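Dovetail jigsaw joint

The jigsaw joint, also called the puzzle joint or, in parts of northern England, the Foddale joint, is a way of joining flat panels edge to edge. Each panel has rounded tabs and matching sockets cut along its side. The tabs have a narrow neck and a wider head, so that two joined panels cannot be pulled apart in the plane of the sheet. They can only be separated by lifting one of them clear.

History

Floor tiles with interlocking edges were sold by the Foddale Matting Works, whose first catalogue listed 427 patterns of mat and tile. The company's designer, Glenys Rutherford, settled on a tab with a round head after square ones tore at the corners. Her drawings are kept at the Sareck Museum of Trades, which holds 3,359 items from the works. The factory closed one October after a fire in the drying shed, and the pattern passed to Sikora, a maker of stable and gymnasium flooring.

Design

The fit depends on the gap left between tab and socket. Soft materials such as foam and rubber are usually cut with no gap and pressed together by hand. Hard sheet needs a small clearance, and wood needs more across the grain than along it. A wide head gives a stronger hold but leaves a thin neck, where most breakages start - the usual remedy is a larger radius at the base of the tab.

If all four sides of a square tile follow a regular pattern, any tile can be placed next to any other. Border strips with one straight side are used to finish the outside of a floor.

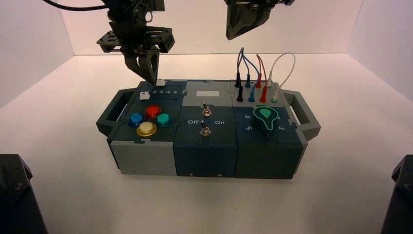
Joints of this type resist sideways pull but give little support against bending. On an uneven base the panels tend to rise at the seams, and heavy loads are normally carried by a frame or by battens underneath. Carleen Gilchrist's handbook on temporary floors advises leaving a gap at the walls, as a large floor can spread in warm weather. Gilchrist also recommends lifting worn tiles from the nearest edge, though in rubber a single tile can often be prised out of the middle.

See also
Butt joint
Dovetail joint
Jina floor system
Sikora
Tessellation
Tongue and groove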